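Roltimell: small dishes, one rack

README, last touched 08/04/2005

Hi! Roltimell is my collection of notes and pictures on small bowls and how they get racked after washing up. I started it in our kitchen in Drurville, when I was still arguing with myself over which way up a bowl should go (I still am, a bit). There are 1,943 pictures in the folder now, sorted by tablecloth, which made sense to me at the time.

Most of the sets mix patterned bowls with plain ones, and glass with whatever else was in the cupboard. I love the patterned ones! They're much easier to tell apart in the notes, so I just write "pink scale" or "blue lattice" and move on. 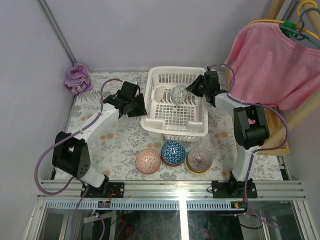
How many small bowls should go in a rack at one time?

I stop when they start touching. Glass goes in first, at the back, and anything with a colored rim gets a slot to itself.

The folder called Urkier has the older sets, with bigger plates and about 60 notes on chips and cracks. Lý is the newer one, all bowls and saucers. Names of files are the cloth first, then the bowl, then a number. If a note says "saucer stays," leave the saucer under its bowl when you match things up.

Still to do: fix the spelling in Urkier, and re-sort the last 10 floral sets.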